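Brareck Workroom Inspection, Flusosthorpe Building
Period: September
Inspected by: Suha Najjar
Reviewed by: Fadi Ghanem

1. Exit door and corridor: OK. Corridor clear to full width.

2. Fire extinguisher, unit 3020: OK. Gauge in green, pin and seal in place. Tag initialed.

3. Emergency lighting: FAIL. Fixture over the sink went out before the end of the test. Battery pack to be replaced. Work order 567 opened with Rawashdeh Electrical.

4. Outlets and cords: OK with comment. One extension cord in use as permanent wiring behind the cabinet. Removed during inspection.

5. Work surfaces: OK. Tops checked for chips, raised edges and wobble. No sharp edges found. One leg leveler tightened on the table nearest the window.

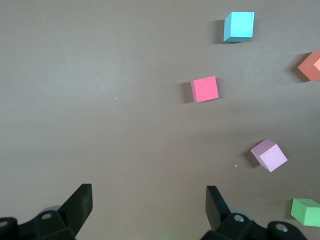 Item 5. Tabletop with foam cubes.

6. Shelving: OK with comment. Wall anchors tight. Load label missing from the upper shelf; the rating is 400 lb. Replace label.

7. First aid kit: FAIL. Eyewash bottle expired, 2 burn dressings missing. Restock from the Trultenport supply room.

8. Floor: OK. Tile by the sink reset after the last inspection and holding. Mat lies flat.

9. Chemical storage: OK. Cabinet locked, data sheets in the binder.

Reviewer comment (F.G.): Item 3 to be closed first. Repeat the full-duration test on all fixtures after the battery is changed. Item 7 to be rechecked Wednesday.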